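How to Turn Instant Ramen into a Real Supper
Posted June 29, 2019

I've been making what my kids call "fancy packet noodles" ever since I lived in a tiny upstairs apartment in Mirnmont with one burner and one good pot. It takes about 8 minutes once your water boils, and most of that is standing around.

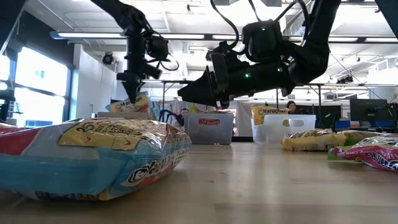 Start by thinking about which noodles you want, since they aren't all the same once they hit the pot. Some go soft fast and some stay chewy, and you'll only find your favorite by eating a lot of them (no hardship there!). A yellow Maruchan packet is the sort of thing I reach for on a weeknight, and it takes very well to an egg. If there's a big bag of something puffy and salty nearby, leave it shut until supper's over.

Step 1. Make a better broth
Put two cups of water on to boil with a smashed garlic clove and a slice of ginger. Stir in only half the seasoning packet to begin with. You can always add more at the end, and I nearly always do.
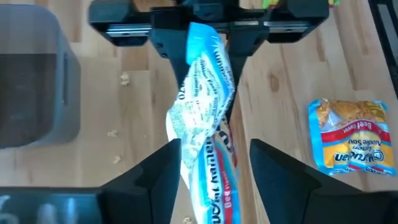
Photo: Nnamdi Babalola

Beef flavor likes a splash of soy sauce and a handful of sliced mushrooms, cooked in the broth until they slump. Chicken is happier with frozen corn and a little butter. My neighbor in Deltska swears by peanut butter, a spoonful whisked in off the heat, and I have come around to it - slowly.

Step 2. Cook the noodles a little short
Drop them in and leave them alone for a minute before you loosen them with a fork. Take the pot off the heat while they still have some bite. 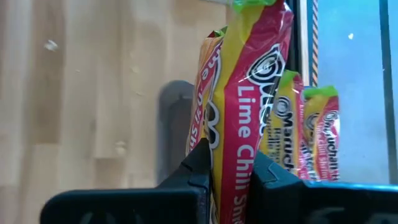

They go on softening in the hot broth while you hunt for bowls, so a minute under the time on the packet is plenty.

Step 3. Add the egg
Crack it straight into the pot, put the lid on, and wait two minutes for a runny yolk or four for a firm one. Come September, when the garden is giving me more greens than I can use, I tuck a big handful in alongside.

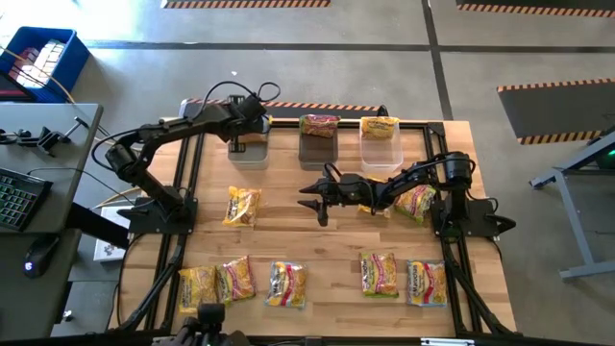

Step 4. Finish and serve
Scallions, sesame oil, a squeeze of lime, and hot sauce on the table for whoever wants it.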